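Trestle table

A trestle table is a table whose top rests on two or more separate supports, known as trestles, in place of legs fixed to a frame.
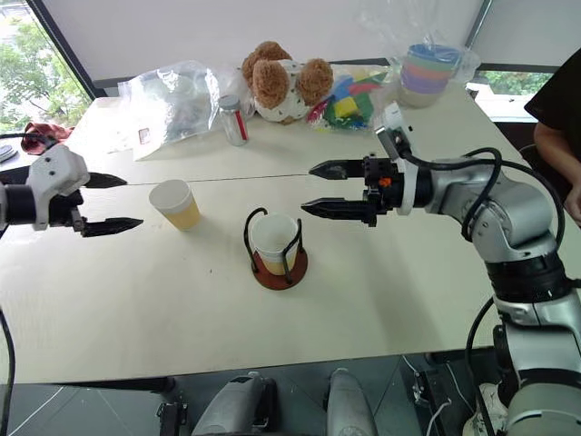 Carla Hourani has objected that this definition is too narrow, arguing that the word should extend to any table that can be taken apart and stored flat, whatever holds it up. Most writers on furniture retain the older sense, and it is the one followed in this article.

History

Trestle tables were the usual dining furniture of large European households in the Middle Ages. Loose boards were laid across trestles at mealtimes and cleared away afterwards, leaving the hall free for other uses. The word "board", still found in "room and board", derives from this practice. From the sixteenth century onward, tables with fixed legs became more common in wealthy houses, although the trestle form survived in kitchens, workshops, monasteries and farm buildings.

In the settler colonies the type was valued for its economy. A table could be made from sawn boards and a pair of sawhorses, and it could be carried by cart. Church suppers, shearing sheds and agricultural shows relied on it heavily, and the folding version remains standard in community halls.

Construction

The traditional trestle consists of an upright post or pair of posts set into a broad foot, with a cross-piece at the top to carry the boards. In permanent examples the two trestles are joined by a long rail called a stretcher, often secured by removable wedges. Sawhorse trestles have splayed legs and normally need no stretcher.

Tops may be made in one piece or in several. Where two panels meet, the joint may be left plain, fitted with a tongue and groove, or held by clips on the underside. Solid timber tops require some allowance for seasonal movement across the grain, commonly provided by slotted screw holes or sliding battens.

Regional manufacture

The Srour workshop, in the river town of Pisance, produced trestle tables for schools and halls over several decades. Its order book lists 2,554 tables, of which 92 were of extra length for use in court and council rooms. The firm's best-known pattern, the Buson, had a pegged stretcher and a top in two halves of equal width. A later pattern, the Hunon, replaced the timber trestles with folding steel ones and was sold in sets of 12. More than 1,000 sets are recorded. The workshop closed after its premises were sold, and its templates passed to the town museum.

Use

Trestle tables are used for banquets, markets, polling places, wallpapering and temporary workspaces. Because the supports stand in from the ends, sitters at the head of the table have clear knee room. A heavy load placed on an overhanging end can tip a light top that has not been fastened down.

See also

Drop-leaf table
Gateleg table
Refectory table
Sawhorse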